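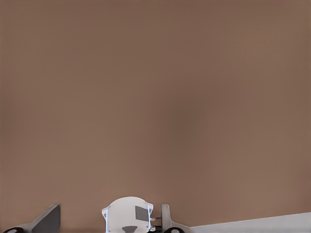
*Simulated view with two gray gripper fingers, a white housing between them and a plain brown surface beyond. Render: Caltbridge*

## Caltbridge runs two grippers head to head in simulation, wider one ahead for now

TRETHOLM – Caltbridge has put out first numbers from its gripper comparison. Short version: wide-opening pair beat the narrow pair on most tasks, lost badly on one, and the camera position mattered more than anyone at the company had budgeted for.

All of it simulated so far. No hardware numbers yet. Those come in November, if the arm time holds.

The setup is simple enough. Same arm model, same controller, same wrist camera, 2 sets of fingers. Each set got 400 attempts, split across six tasks – picking up a block, picking up a thin plate, pulling a peg, turning a knob, pushing a drawer shut, setting a cup upright. Start positions shuffled every time. The controller wasn't retuned between sets, which drew a few complaints inside the company and will probably draw more outside it.

"We wanted to know what you get if you swap the fingers and touch nothing else," said Bimla Pal, who runs the comparison at Caltbridge. "That's what customers do. They bolt on the new ones Friday afternoon and hit go."

The wide set, which Caltbridge calls Eria, came out ahead on the block, the cup, the peg and the drawer. The knob was close to a tie. The thin plate went to the narrow set, called Mangundap, and it wasn't close. Eria's fingertips kept landing on the plate and shoving it along the table instead of getting an edge. Pal said the tip shape is the obvious suspect but the team hasnt tested that on its own.

Success rates by task are going in the full write-up, not out yet. Pal wouldn't give an overall score for either set. Said it would get quoted without the plate result next to it. Fair.

**The camera thing**

Both sets were run with the wrist camera low and close, looking out past the fingers. Good for seeing contact. Bad for seeing much else. With the gripper near a flat surface the view fills up with one color and the controller has very little to work with until an object comes in from the side.

That showed up in the logs as hesitation. The arm would get close, stop, back off, come in again. Pal's team counted an attempt as failed if it did that past the time limit, 12 seconds, even when the gripper was lined up fine. A good share of the failures on both sets are that kind. Not drops, not misses. Just running out the clock.

The team then moved the camera back and up in a smaller side test, block task only. Hesitation went down. So did accuracy in the last bit of travel before the fingers close, where the low view had been doing well. Pal called it a trade and said she'd like two cameras. The budget says one.

"People argue about fingers all day and then mount the camera wherever the bracket fits," she said. "I've done it. Everybody in this building has done it."

**Controller**

Caltbridge used its own stock controller for the whole run. A second one, from an outside group, was supposed to be in the comparison and got dropped when it wouldn't read the simulated joint positions in the right order. Two weeks went into that. Pal hopes to have it back for the hardware round but didn't promise anything.

There is also a question over grip force. In simulation both sets close with the same force setting. On the real arm the wide set has longer travel and the company expects it to close a little softer at the far end. How much softer is a guess right now. If the gap is big the peg result could flip, Pal said, since that one depends on squeeze more than reach.

Friction is the other soft spot. The team picked one value for every surface and left it there. Real blocks and real plates won't be so polite.

**What's next**

Hardware round at the Tretholm lab. Same six tasks, far fewer attempts – roughly a tenth of the simulated count, going by the current plan, and that depends on the arm being free in the evenings. The low camera position goes first. The raised one follows if theres time.

Caltbridge also wants a third fingertip, a thinner one that fits the Eria fingers, made up before the plate task is run again. Drawings are done. Parts are not ordered as of this morning.

Logs from the simulated runs will be shared with the labs that asked for them, failed attempts included. Pal wanted the clock-outs marked separately from the drops and that relabeling is still going on. The file format is the same as the last release, so older scripts should load it. The one change is a new column for camera position.

The full write-up is due after the hardware round. Questions on the logs can go to the Tretholm lab desk, which is answering until 6 p.m. most days.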